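Ellery's repair table is back, and it's busier than ever!

The Saturday sessions at Welley Hall started up again this month after the summer break, and 27 people came through the door on the first morning alone. Phyllis Lightfoot, who looks after the bookings, had put out chairs for 14.

Lamps, radios and one very old cake mixer all got a look, and there was a lovely buzz in the room right up to closing. "I only came to drop off a kettle and I stayed until lunch," said Elsie Kereama, from Ralano Street. "I've learned how to change a fuse!"

The group has raised around £400 so far towards new tools, and would love more hands for the October dates. Doors open at 10am and you don't need to book.

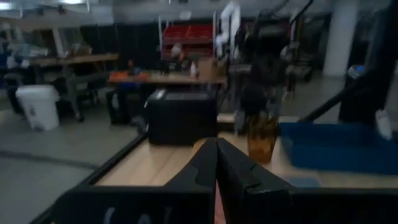 On the table at Welley Hall: a blue tray, an amber-brown cup and a black box with a slotted top.

To offer help, speak to Leonie Te Moana at the hall.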